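Remote Demonstration Operators, Household Tasks (Simulation)
Viklund Learning Data
Part-time, paid, February intake

Viklund is hiring remote operators to record demonstrations for the Dukance project. You will drive a two-armed robot through everyday jobs in simulated homes, and the recordings will be used to train a control policy. The work is done from your own home on equipment we ship to you. No background in robotics is required.

We are filling the kitchen and hallway sets first. The bathroom and laundry sets open later in the spring, and operators already on the roster will be offered those shifts before we advertise again.

What the work is

Each shift is made up of short episodes. At the start of an episode you get a written instruction, such as "put the bread on the cloth" or "bring the apple to the near end of the counter." You carry it out with two hand controllers while wearing a headset, and you press the left pedal when you are done. If you drop something, you keep going and pick it up if you can reach it. Recoveries are useful to us and are paid the same as clean runs. If the simulator freezes or an object falls through a surface, press the right pedal and the episode is thrown out without counting against you.

A full shift is four hours with two paid breaks. Experienced operators record over 200 episodes in a shift. New operators record far fewer and that is expected. Pay is by the hour and does not depend on the count.

The rooms change between episodes. Wall patterns, floors, lighting and the things left on the counters are shuffled by the scene generator, so you may get a granite-look countertop and parquet in one episode and something quite different in the next. The view is from the robot's head and can be tilted a good deal when the robot leans or turns. Please read the note on motion sickness below before you apply. 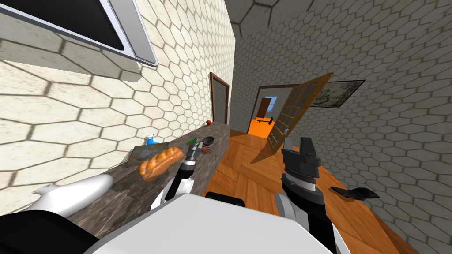

Randi Åberg writes that the first week was mostly learning to slow down. She kept reaching for things at the speed she would use in her own kitchen, and the reviewers sent a lot of those episodes back. By the second week she had stopped thinking about the controllers, and what tired her after that was her shoulders, so she would tell anyone starting out to get a chair without armrests.

We have added a page on seating to the setup guide.

What we ask of you

You should be 18 or older and able to work at least 7 hours a week for the length of the contract. You need a wired internet connection, a quiet room, and enough clear floor to stand and stretch both arms out. You must be able to read short instructions in English and follow them exactly as written, even when you can see a quicker way.

Left-handed operators are especially welcome. Our recordings so far lean heavily toward the right arm and we need a better balance.

Motion sickness: a tilted or moving view makes some people ill, and it doesn't always wear off. The trial session is partly there so you can find out. If you feel unwell, stop. You will be paid for the whole trial either way.

Pay and terms

Training is two sessions and is paid at the full rate. The trial session pays a flat $300. After you complete your first 450 accepted episodes you move to the senior rate and may apply to work as a reviewer. Contracts run for three months and can be renewed. The headset, controllers and pedals remain the property of Viklund and go back in the same box at our cost.

We record controller movement, pedal presses and what the robot does in the simulator. We do not record your voice or your room. Your name is replaced by a number before the data is passed to the training group.

How to apply

Fill in the form on the Dukance jobs page and tell us which hours you can work. Morning shifts start at 8:00 and evening shifts at 5:30, Central time. A resume is optional. Please do tell us if you have used a headset before, and for how long at a stretch.

Sverre Solheim schedules the trial sessions and will write to you with a time. Questions about contracts and equipment go to Sorcha Niven through the same form.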